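Praddale Choral Society
23/05/2020
The Society wishes to advise subscribers and friends of revised arrangements for the remainder of the season. Details follow in this thread. (1/11)

The performance of the Raptis Requiem, programmed as the centrepiece of the winter series, has been postponed. It will now be given in January, with the full chorus of 120 voices and the orchestra as originally engaged. (2/11)

Rehearsals in person remain suspended. Members are asked not to attend the hall until they have been contacted by their section leader. (3/11)
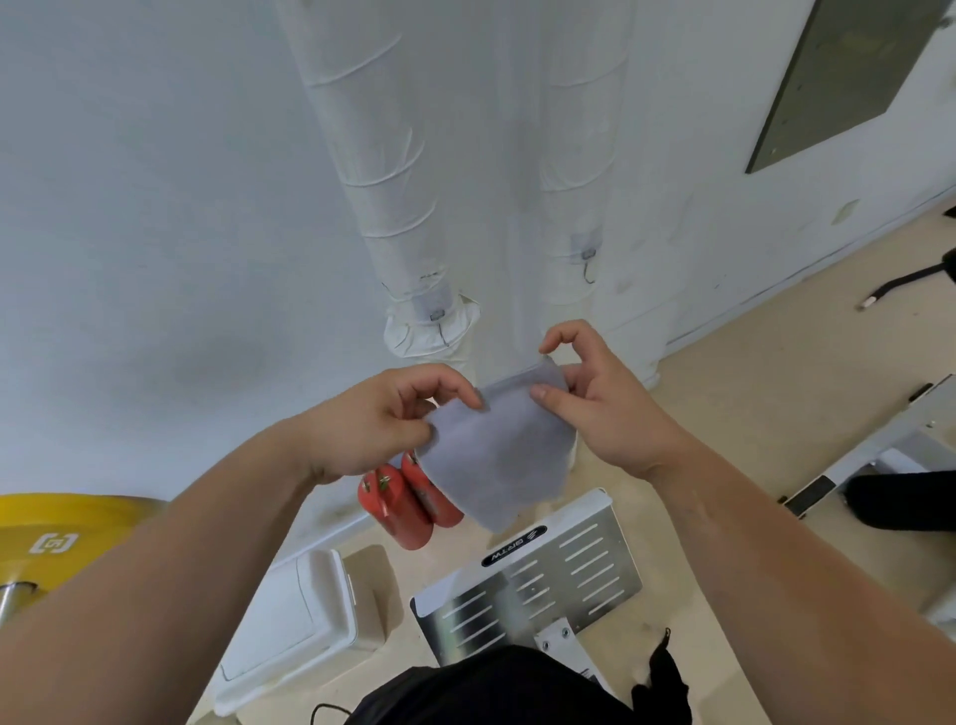
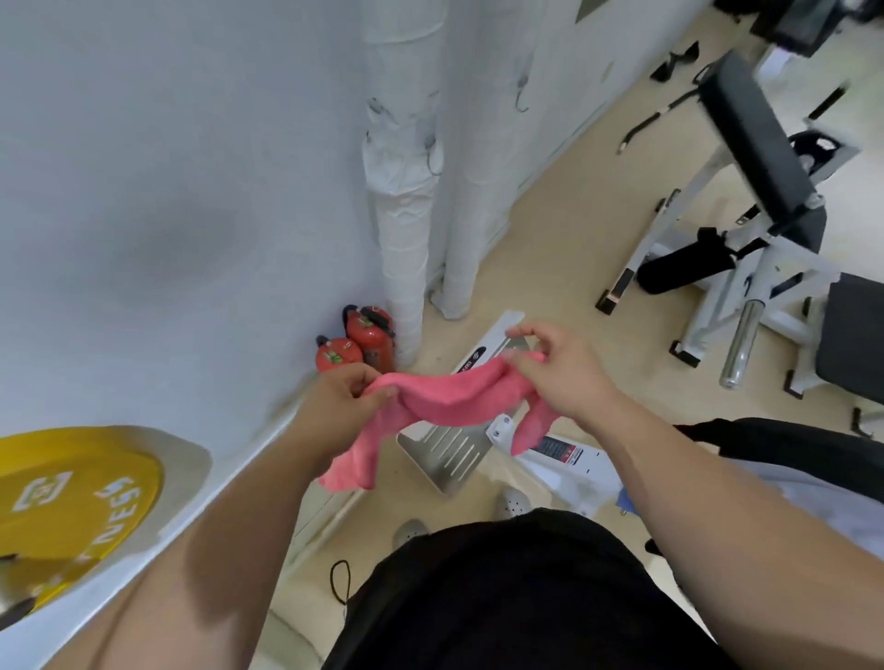 Sectional rehearsals continue online under the direction of our chorus master, Afshin Sharifi. Sopranos and altos meet in the first hour, tenors and basses in the second. Marked scores for the Sanctus and the closing fugue have been posted to all singers. (4/11)

The Society is pleased to confirm that mezzo-soprano Chrysoula Lazaridis will remain with the production. Ms Lazaridis sang the Lacrimosa with us at the open rehearsal last season, and her colour in the lower register suits this writing exceptionally well. (5/11)

A note on the work itself. The Requiem is set in nine movements and runs without interval. Raptis divides the chorus into two choirs placed on either side of the orchestra, and the mezzo-soprano soloist is silent until the fourth movement - an entry marked to be sung almost without vibrato. (6/11)

The first half of the January program will be given over to Virkness, a new cantata for women's voices, harp and low strings commissioned by the Society. The composer has used the additional months to revise the final chorus, and a corrected vocal score will be issued to the 28 singers concerned. (7/11)

Ticket holders need take no action. All existing bookings will be transferred to the new date and seat numbers will be honoured. Patrons who would prefer a refund or a credit may apply in writing to the box office. (8/11)

Patrons who choose to donate the value of their tickets will be acknowledged in the printed program. Donations will be directed to the Artists' Fund, which is meeting part of the fees of orchestral players whose engagements have been cancelled. (9/11)

The chamber recital at Tarkitz Chapel will not be rescheduled. Seating there would have been limited to up to 200, and the chapel has closed its doors to outside hirers until further notice. Refunds for this event will be processed automatically. (10/11)

Enquiries regarding subscriptions, scores on loan and auditions for the tenor section should be directed to the Society's office by email. The telephone line is not being attended at present. (11/11)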